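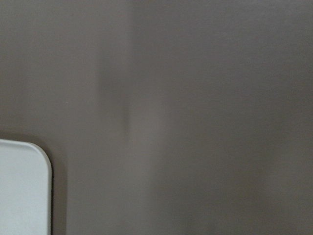
Okay, wrist camera care on the Olden cell, which is the one I look after at Kellgate. Nkrumah Darko set the thing up and I inherited it in April. I wipe the lens every Wednesday, then park the arm close to something plain and look at the view. You want the finger down in the lower left corner and not much else. See the tiny pale speck left of center? Could be dust, could be a scratch – so I move the arm and check if it travels along. If it does, wipe again!

(pause, sip water)

Next I back off to the work area. Focus check takes me around 15 minutes, mostly fiddling.
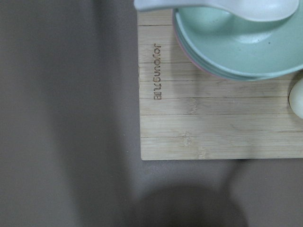

Bowls, spoon and board on the gray table.

I like the seams in the bamboo for this.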